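Indgate puts its two hand-held grippers through the laundry

17 August 2023

The robot of the future will fold your shirts. The people getting it ready spent this week handling one piece of blue fabric on a bed, and by most accounts the fabric put up a decent fight.

Indgate, a small outfit that tests hardware for companies that would sooner not test it themselves, has been comparing two sets of fingers for hand-held grippers. These are the trigger-and-handle kind that a person carries around so that a robot arm can later copy the moves. One set comes from Holst and is short, stiff and cheap to replace. The other is sold by Nirnero, has more reach and costs enough that the invoice was read out loud at lunch.

Cloth was chosen as the test material for the simple reason that both suppliers' brochures show blocks. Blocks are polite. They stay where they are put, they have corners, and they do not change shape when somebody picks them up. A thin shirt does all the things a block won't, and a bed sheet under it is worse, as it likes to come along for the ride.

The rules were drawn up by Hernán Paucar, who runs the trials and has the patience of a man who has debugged a lot of firmware. Each attempt starts with the cloth in a heap. The operator has to find an edge, pinch it without taking the sheet too, lift, bring in the second gripper, and lay the thing out flat. Then somebody scrunches it up and the whole business starts over. Five operators took turns, and each got the same set of heaps, or as near to the same as heaps can be.
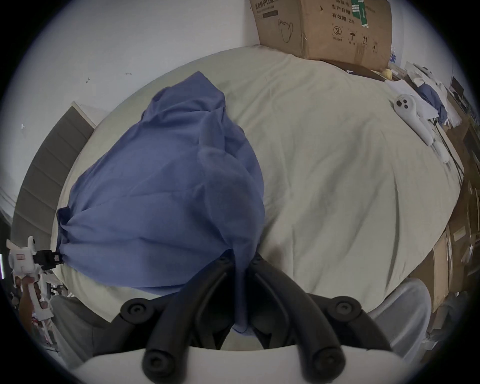
Why use hand-held grippers when the goal is a robot arm?

They are cheaper and quicker to work with, and a bad finger design shows itself in an afternoon instead of after a month of arm programming.

The first surprise was that the expensive fingers did not run away with it. On a clean edge lying on top of the heap, the two sets came out close enough that Paucar refused to name a winner. He did note that the operators had strong opinions anyway, and that these lined up neatly with whichever set they had tried first.

The gap opened up on the buried edges. The longer Nirnero fingers could get under a fold and come back with one layer of fabric. The Holst set tended to come back with everything: shirt, sheet and, on one attempt that has already been described to several visitors, an operator's sleeve. Over the full run, Nirnero got a usable first pinch 88 percent of the time. Holst's figure is being rechecked after its supplier asked, in a very friendly email, how the heaps had been made.

Things evened out again once the cloth was in the air. Holding a garment between two grippers is mostly a question of grip force, and there the short fingers did well. They flexed less and let go less often. The long ones gave a little under a steady pull, and a thin hem would creep out of the jaws a bit at a time while the operator looked on with growing sadness.

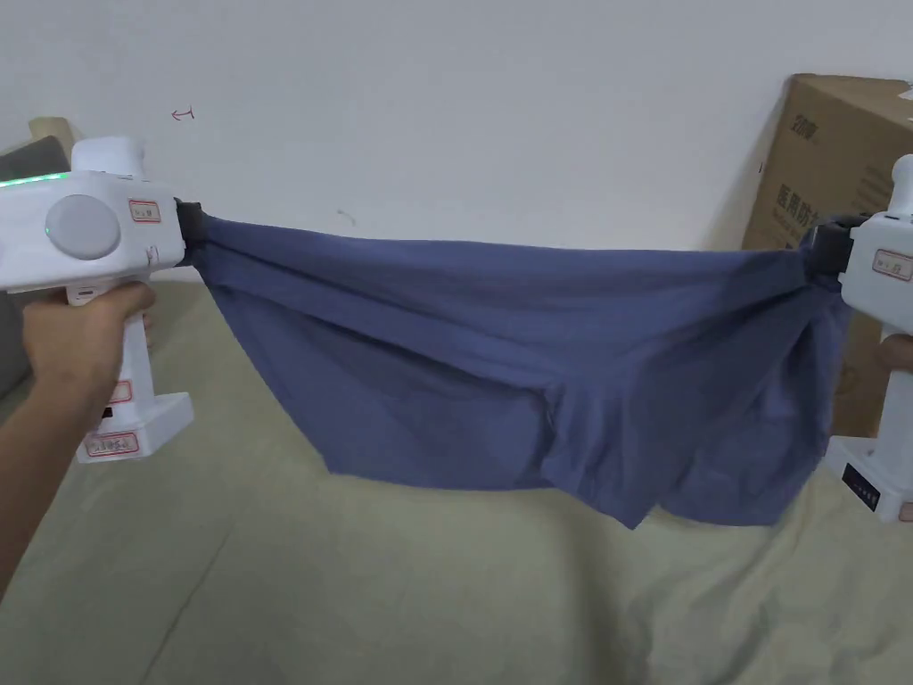 Taking up the slack: two grippers, one garment

Jhonatan Carhuamaca, the operator with the most hours on both sets, has a third complaint, and it concerns the trigger. Each pinch needs a full squeeze, and a full squeeze at the end of a long session is not the same as one at the start. He would like a lighter spring. He has wanted a lighter spring for quite a while, and there is now a page for it in the test log – it is titled "Spring" and it is the longest page.

Fatigue matters for more than the operators' thumbs. The recordings are supposed to teach a controller how a calm, capable person picks up laundry. A controller trained on the last half hour of the day may learn something closer to how a person picks up laundry when they would like to go home. Indgate has cut sessions to 45 minutes and reports that the later pinches are now almost as good as the early ones.

Software was part of the comparison too, if a smaller one. The recordings were run through Ameo, a controller package that turns hand motion into arm motion, to see whether either set of fingers made its job easier. Ameo preferred the Holst data, being stiffer and so easier to predict. It was the only participant to express a clear preference without first being offered coffee.

The remaining question is what to do about flat cloth, the case everyone assumed would be simple. A piece of fabric spread out on a mattress has no handy fold to grab, and the mattress gives way when pressed. Operators ended up pushing the fingertips together across the surface to raise a small ridge, then pinching the ridge. It works with both sets. It also drags the rest of the cloth out of shape, and the person doing it then has to spread it out again, which has been pointed out.

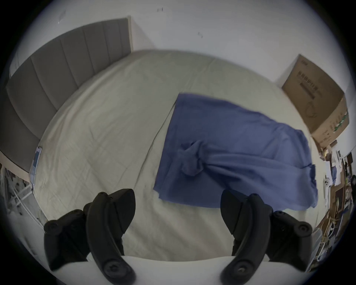 Carhuamaca thinks the ridge trick is fine for towels and a bad habit for anything thinner. In his view the tips need a softer pad before anyone compares another thing, and he would rather see three cheap pads tried than one more costly finger.

Paucar has agreed to the pads. A second round is planned for October, with the same operators and a mixed set of fingers: Nirnero's length with tips closer to Holst's stiffness, made in-house and already being referred to as the compromise. Neither supplier has commented on it. The spring is still under review.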